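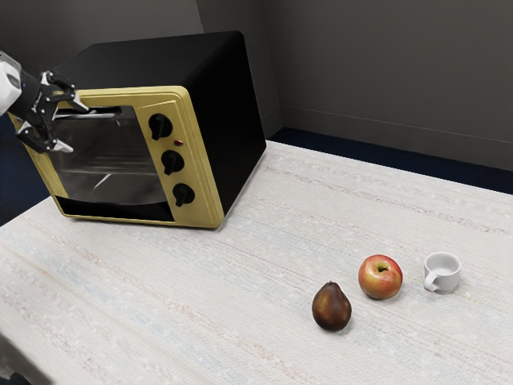 How long should the Lusance water softener run before anyone drinks from the tap?

Let it finish one full rinse cycle, 14 minutes on the factory setting, then run the cold tap until the water stops looking like weak lemonade.

Section 3: First Fill and Hardness Setting

1. Shut off the main water valve. Tell the person in the shower first.

2. Lift the salt lid and pour in pellets up to the molded line. Do not use table salt, road salt or the fancy pink kind.

3. Turn the bypass lever to SERVICE. It will feel stiff. It is supposed to.

4. Open the main valve a quarter turn and wait for the hissing to stop.

5. Hold SET until the display blinks, then enter your hardness number from the Flurau test strip.

Note: The display shows 587 until a number is entered. This is the software version – please do not call us about it.

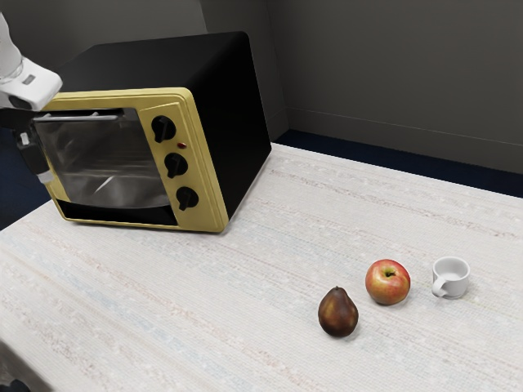
Softened water leaves fewer chalky marks, but it does not remove the ones you already have. Kettles and faucets will need one last round with vinegar. Wipe down nearby appliances too, with a damp cloth and no vinegar. On a toaster oven with a glossy black housing and a glass door, dried splashes from hard water show up very well, usually an hour before guests arrive.

Caution: Do not set the regeneration timer for 7 a.m. on Wednesday or any other day you own a job. The factory setting is 2 a.m.

6. Write the date of first fill inside the salt lid. The Thiele resin cartridge is due for a check every 2,000 gallons.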